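Jul 26, 2025

BELLAMY EVENING SCHOOL OPENS ENROLMENT FOR COURSE IN DOING LESS TO YOUR LIVING ROOM

Bellamy Evening School is taking bookings for "Leave It Alone", a beginners' course in home lighting and furnishing for people who have bought quite enough already. Classes start in November and there are 67 places.

The course is taught by Elfriede Schwerdtfeger, who has spent her working life going into other people's houses and taking things out of them. Her first book, The Brondura Sofa and Other Mistakes, sold 400 copies, several of them to her own clients, who did not always recognise themselves.

"Most people come to me wanting a new room," said Schwerdtfeger. "They have a perfectly good room. It is under the cushions."

Students begin with lamps. The opening session deals with the ceiling light, which Schwerdtfeger would like switched off, and moves on to where a table lamp should go, how high its shade ought to sit when you are in a chair, and what to do about the flex. Her advice on the flex is to let it be seen and get on with your evening. 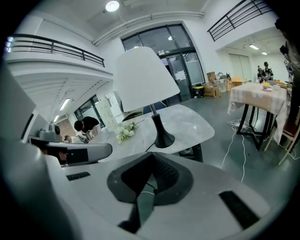 Table lamp with white shade, and white flowers on a marble-patterned tabletop.

Later sessions cover rugs that are too small, shelves that are too full, and the difficult matter of presents from relatives. A class on paint has been shortened at the tutor's request. She believes there are four whites worth knowing and that the remaining 196 on the Vura colour card are the same one on different days.

Homework is set every week and consists mainly of carrying something into another room and seeing whether anyone in the household asks where it went. Students who live alone may ask themselves.

The final session is given over to walls and ceilings, and to the case for leaving both as they are. Bring a notebook and one object you are unsure about. It must fit through a standard door. This rule was added after last year.
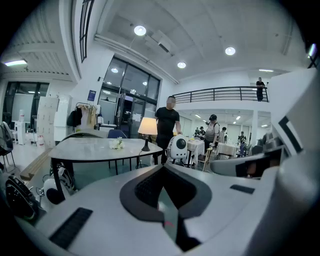 White walls and a high white ceiling keep the room bright.

The course costs £95 for the full term, tea included. Biscuits are supplied by Jernidico, the local bakery, which has also offered a prize for the student who gets rid of the most. Schwerdtfeger has asked that the prize be edible, so that it does not end up on a shelf.

No experience is needed. Professional decorators are welcome but should expect to be disagreed with.

Places can be booked at the Bellamy Evening School front desk or by post. Bookings close when the course is full. Press enquiries should go to the school office, marked "Leave It Alone", an instruction the post room has so far taken literally.

ENDS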